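**Monday, January, team notebook (crates task)**

Okay, so today was our turn on the floor and I'm writing this up before I forget everything! Elsa Berge ran the laptop and I did the standing around and worrying.

Goal for the club challenge is simple on paper: get Drollier to reach down, close its fingers on a crate rim, and lift. We did 20 tries on the reach and 16 of them ended inside the taped corner, so I'm pretty happy (last week was a mess). The other four all drifted left, same as before, and Elsa thinks it's the wrist offset. I bumped it by 2 degrees and saved it as config 642. Don't overwrite that one, please!!

The fingers still curl too early on the way down. Tried slowing the arm, which helped a bit, but then the whole run drags and we'd lose points at Cloltden for time. Maybe start the curl later in the script?

To do:
- rerun config 642 with the slow reach
- ask Eide for the spare finger cable
- try white crates first, then blue 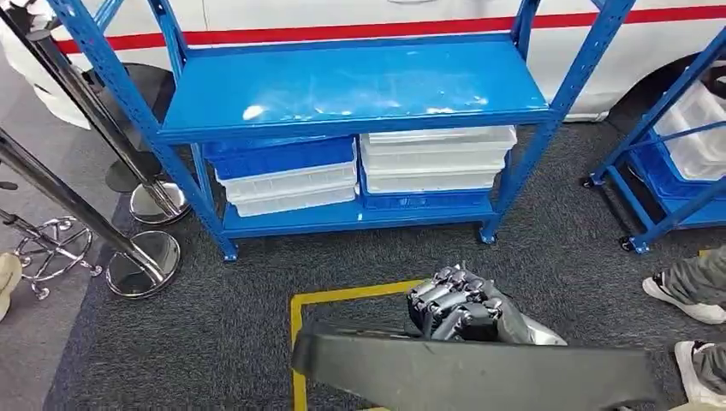

*Drollier's hand down by the tape, crates on the blue shelf behind.*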